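About Us | Our Story
14 shares | 3 comments

I get asked what Ellance does at pretty much every family dinner, and I still haven't found the one-sentence answer. The closest I've come is this: we help small teams work out what to buy before they start working with robots, and what to leave in the catalog for another year. That's planning, budgets, quotes, spare parts, training time, all the stuff that eats your money while you're looking at the shiny arm.

I'm Chia-jung Lo, and I started Ellance after nine years on the buying side. I was the person who signed for things! Some of those things were great. One of them was a very large gantry that didn't fit through our loading door, and I still think about that gantry. When I left, three of my old suppliers called to ask whether I'd look over their customers' shopping lists, and I figured there might be a business in it (there was, just barely, for the first year).

Most of the people who come to us want to get into household work - picking up laundry, tidying a room, putting things back where they go. They usually arrive with a quote for two full arms and nothing set aside for fingers, cables, storage or the hours somebody has to spend collecting examples. We turn that around. We start with the task, then the hand-held tools, then the people, and the arms go on the list last. It makes for a much less exciting first spreadsheet, I know.

We also like to try the work ourselves before we tell anyone what it'll cost. If a client wants clothes handled on a bed, we spend time with clothes on a bed, and we write down how long the setup took, what wore out and what we had to go back to the store for.

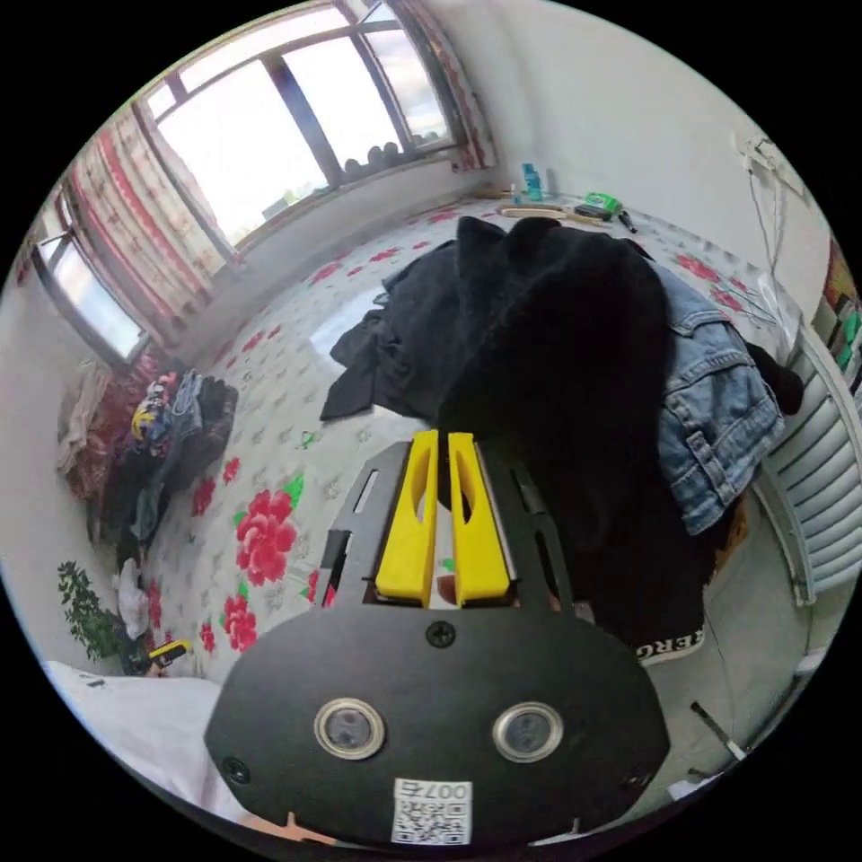
Yellow fingers open, with a black garment and a denim jacket on the bed.

Soft stuff like that is where budgets go wrong, by the way. A box is a box, but a jacket lands in a different shape every time you drop it, so you need more practice runs than you'd think, and more runs means more hours and more spare fingers. When somebody hands me a plan with 28 hours in it for clothing, I ask them gently where the rest of the hours are.

Our planning tool is called Datness. It began as my own worksheet and it's still a worksheet at heart, 81 lines long, and every line is something a client or I once forgot. Line 12 is door width. You fill it in with us over two or three calls, and what you get back is a purchase list split into now, next budget and maybe never, with a price range on each part. You keep the file, and you can change whatever you want in it.

Fleltareo is our newer thing, a loan shelf for smaller teams. You can take a set of hand tools home for a few weeks and see how your own rooms treat them before you commit to buying. We opened it in March with way too few chargers, and we've fixed that. The shelf is run out of Tsao, our workshop building, which has good light and terrible parking - use the street behind it and save yourself the trouble.

As for how we get paid: flat fee, agreed up front. We don't take commissions from equipment makers and we don't resell anything, so if we tell you to buy the cheaper one, we mean it. We've now gone through 200 equipment plans, everything from a two-person startup to a school district with one robotics teacher and a lot of ambition. I love the school ones, I'll admit it.

If you have a quote sitting in your inbox that makes you a little nervous, send it over, messy notes and all. I read the new ones myself, usually with coffee, and I'll write back with questions before we talk about any fee.

Filed under: Company, Equipment Planning
Last updated 2025-12-07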